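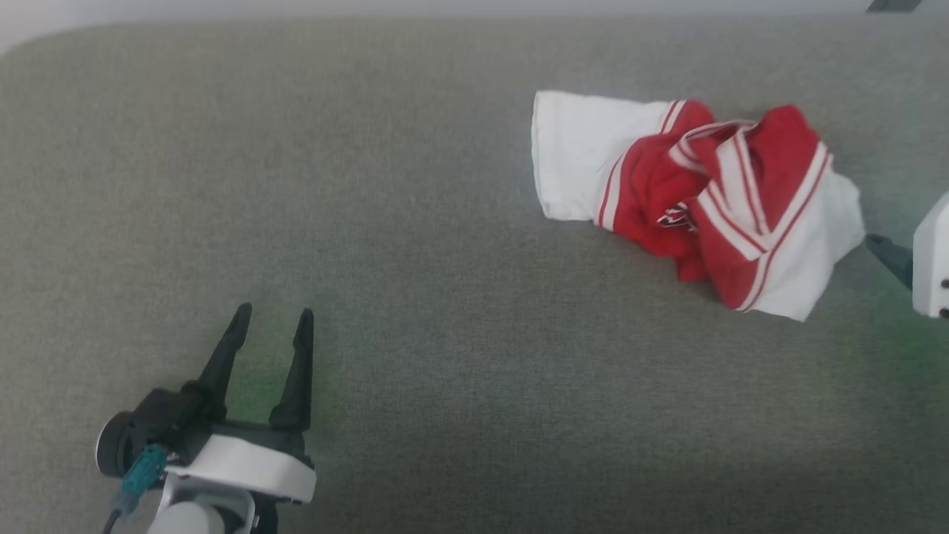

Telmont opened its doors to visitors in March, and we went for the morning session. The building is on the Tetness side of town, with free parking and a sign-in desk. There were 148 names on the list when we got there.

The first half hour was a talk on Ustside, the project that teaches two-armed robots to handle laundry. The team wants 4,000 recorded tries at clothing alone and has 1,000 so far. After that we went through to see the arms.

Shirts are hard for a robot – the shape changes each time one is put down. Our guide said stiff towels are easier, and that thin sports fabric gives the most trouble. We asked about speed and were told it is not a goal this year.

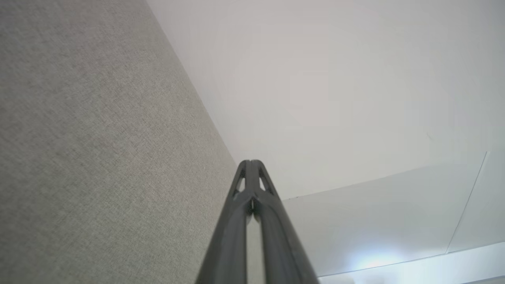 Gripper fingers close together, pointing up

Coffee was in the hallway, and the line was long. Nic Giolla had a table there with spare parts and a price list, but we did not stay.

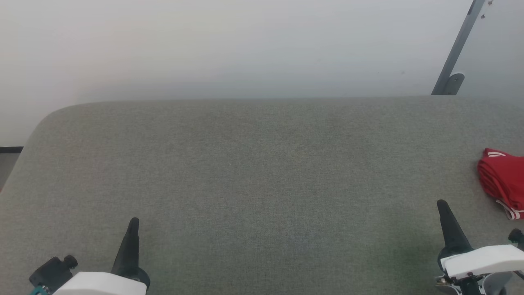
Do you need to book for the next open day?
Booking is required, and each session is limited to 200 people. The form is on the Telmont site.

We left at noon. The afternoon group gets the same talk.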